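Open lab at Nidcombe: notes on the Nalska cells

March 2025

The robotics lab at Nidcombe opened its doors for an afternoon, and I went mainly to look at the Nalska cells, which I had only read about. What follows is what I wrote down, cleaned up a little. I build test fixtures for a living, so the notes lean toward frames, wiring and grippers and go light on software.

There were 16 stations on the floor plan. Visitors went through in groups of eight, with enough time at each stop to ask a question or two. The longest stop was the manipulation area, where the arms run on benches framed in slotted aluminum extrusion. I use the same type of framing at work and have opinions about it. It goes together fast, it can be changed in an afternoon, and it drifts out of square if the joints are not checked on a schedule. The lab checks theirs monthly. I would do it more often on anything that carries a moving arm.

The grippers are parallel-jaw, two fingers, with a wrist camera looking down past the tips. The stated reason for the wrist camera is that the policy sees the same view during training and during a run, whatever the bench around it looks like. The cost is occlusion. The gripper body takes up a large share of the picture, and anything directly under the wrist is hidden until the arm moves.

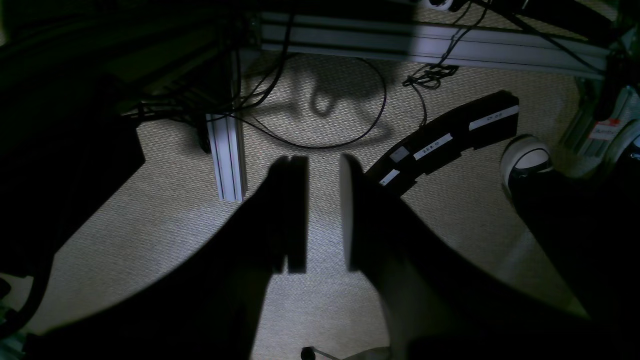

Lighting was the other topic that came up. A dark finger over a shadow has very little contrast, and the edge of the jaw is hard to place to within a few millimeters. Ginel, the firm that supplies the finger pads, offers them in black and in a light gray. The lab prefers the light ones for that reason and accepts that they show dirt sooner.

The data figures were on a printed sheet. The set shown to visitors holds 2733 recorded episodes, of which 1296 had been reviewed by a person as of the open day. The rest had passed an automatic check for dropped frames and joint limit faults. I asked what happens to an episode that fails. It is kept and tagged, and left out of training by default.

The live run was a pick-and-place task with mixed parts, 21 attempts back to back. I did not keep score. The failures I noticed were mostly on approach: the fingers came down slightly off axis, touched the part and pushed it away. Grasps that started centered were held through the whole move.

Control software is from Kubíček. The operator screen shows joint torques, gripper width and the wrist view side by side, and the log exports to plain CSV. I asked about latency between the camera and the command loop and was told it is measured per station and stored with each episode. I would have liked to see the spread across stations, but that was not on the sheet.

My own list after the visit: try light pads on the small fixture gripper, add strain relief where the wrist cable leaves the arm, and start logging jaw width along with force.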